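5.2 Failure case: loss of relative pose in two-handed collection

Most of the sessions went through the pipeline without trouble. This section deals with the ones that didn't, all of them from the Nestlow site and all of them two-handed tasks. We report it at some length as the fault was silent, and it got as far as training before anyone noticed.

Setup was as in Section 3. Operator holds one gripper in each hand, each with its own wrist camera. Pose of each gripper in the room comes from visual tracking against a map made at the start of the session. Pose of one gripper relative to the other comes from the square marker on the top rear of the housing, whenever the opposite camera can see it. The Dradia software then fuses the two. If the marker is lost, it falls back on the room map alone and carries on. It does write a warning to the log, but the log was not being read.

First sign was at playback on the arms. On a handover task the receiving gripper closed short of the object, by more than 2 cm, then pulled away as if holding it. On the next run the two fingers touched and the left arm tripped its force limit. No damage, no one inside the guard. Demetrius Iwasaki hit the stop by hand anyway and we kept the arms off until the Wednesday.

We first blamed the hand-eye calibration and redid it. No change. Then the finger mounts, which had been swapped in March and sit slightly proud of the old ones — also no change. Only when the demonstrations were replayed with the raw tracking drawn on top did the jump show up. Of 154 demonstrations in the batch, 3 had a clear step in relative pose part way through, and the rest of the batch had smaller drift which was within tolerance taken singly.

The cause is a mix of things. Wide lenses stretch the marker badly when it is near the rim, and the corner finder rejects it. The housing of the near gripper can cover part of the view on one side. And open shelving is a poor thing to track against: repeated edges, so the map match can slip by one shelf and still score well. Any of these alone the fusion step copes with. Together it doesnt.

Figure 7 shows the working geometry, with the second gripper held level and its marker upright in view of the first.

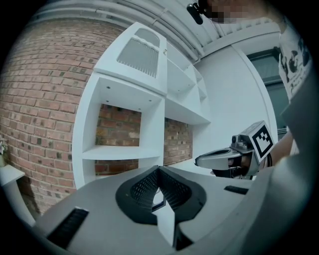
Figure 7. View from one gripper during two-handed work near the shelving unit. The marker on the second gripper is right of centre.

Changes made since. The Dradia fallback is now a hard stop for any two-handed task, so a lost marker ends the demonstration and the operator starts again. A step check runs on relative pose before upload. Operators are asked to begin each take with the markers in veiw of both cameras and hold for 3 seconds. Takes are slower and operators have complained, fairly.

Drift is still open. The Caron set was collected under the old settings and has not been rechecked, so the two-handed results in Table 4 leave it out.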